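Notebook, July, bench 2 (the simulation one)

Picking up where I left things before lunch, and with a fresh pot of coffee, so forgive the rambling. The question Wenche and I have been going back and forth on is whether the wrist view alone gives the policy enough to tell which way up an object is once it's in the grip. Ronja thinks it does. I was on the fence, and I still am, a bit, but I'm leaning her way now.

The set for this round is 700 rendered grasps in the kitchen scenes, with the object's pose randomized before every one. I held back 227 for testing and didn't touch them, however tempting it got. Training ran to 400 epochs on Skister, which was lovely and quiet all morning – thank you, Aslak, for moving your jobs over!

I spent a good hour just paging through the held-out views, and I'd recommend it to anyone joining the project. You get a feel for how little of the room there is to lean on once a big object is in the gripper.
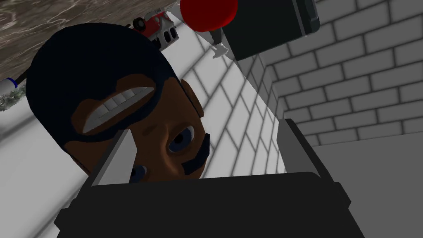

Wrist view, held-out set. Cartoon head upside down between the fingers, brick wall and tile behind.

I like this one because the grin sits up near the top of the face and one of the eyes is mostly hidden by the left finger, so there's a real mix of easy and hard cues. The room is steeply tilted too, and I'd love to know whether the network uses the wall and floor lines or goes by the face alone. Naomi suggested masking the background and scoring the same views again, and I think that's the right next step. She also wants a version with the fingers masked, which is a bit more work, but fine.

One thing to fix first: the pose labels are written in the world frame and the policy predicts in the gripper frame. I convert between them in 2 different scripts (silly, I know) and would feel a lot happier with one. Alvar has a tidy version in the Mateos folder that I'll borrow.

Left the masked renders queued at 5:40. Scores go on the next page.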